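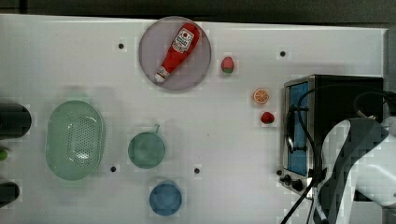 Ketchup bottle on a dinner plate, tiled tabletop.

Prusetti tiled-top dining table, long-term review

March 4, 2023
By Somtochukwu Okoro

The Prusetti is sold as a low-maintenance dining table for small households. It ships flat in two cartons, one for the top and one for the frame. I bought mine at the regular price in August and have used it daily since, mostly for meals and paperwork. The warranty is 365 days on the finish and longer on the frame. I have not had to claim on either.

Assembly

The legs attach with two bolts each, and the hex key in the box is too short to get decent leverage on the inner ones. Use your own. The instructions show the cross-brace going on last, but the holes line up far more easily if it goes on before the legs are fully tightened. One of my threaded inserts was slightly crooked and needed some persuading. Retighten everything after a month — mine had worked loose by about a quarter turn at one corner.

Surface

The top is white with a shallow grid pattern. The colour is a neutral white under daylight and goes a bit yellow under warm bulbs. Glare is moderate. The grid lines are fine enough that a pen does not skip when you write on a single sheet, although I would still put a pad underneath.

For staining I left small amounts of the usual things on the same corner overnight: ketchup, mustard, black coffee, turmeric in oil, beet juice. Ketchup and coffee wiped off with a damp cloth. Beet juice needed dish soap. Mustard left a faint shadow that was gone after a second wash. Turmeric left a yellow mark along one grid line that is still there if you look for it, and baking soda paste did not shift it.

The lines do hold crumbs. A flat cloth passes over them, so I use a soft nail brush once a week. I tried Fluvora surface spray, which leaves a slight film on this finish and makes fingerprints more obvious. Plain soap and water does a better job.

Heat and scratches

The manual asks for a trivet under anything from the oven, and I have followed that. Mugs of tea straight on the surface have left no rings. Sliding stoneware dishes across it produced some grey marks, which were glaze residue and came off with a melamine sponge. There is one actual scratch, from a staple.

Stability

It seats 4 comfortably. Side-to-side stiffness is good. End-to-end there is some movement if you lean on the short edge, enough to ripple a full glass. The levelling feet have adequate travel for an old floor, but the plastic pads are hard and squeak on vinyl. Felt discs fixed that.

Compared with the Clolside

I had the Clolside before this. It has a smooth top that is quicker to wipe and a heavier frame that does not move at all. Its white finish chipped at the edges within the first winter, and the exposed core swelled. The Prusetti edge banding is thicker and so far intact. If you move often, the Prusetti is also easier to take apart.

Replacement parts come through Pangaribuan. I ordered a spare set of feet and the correct ones arrived, without hardware.

Rating: 4 out of 5. One point off for the end-to-end movement and the hex key.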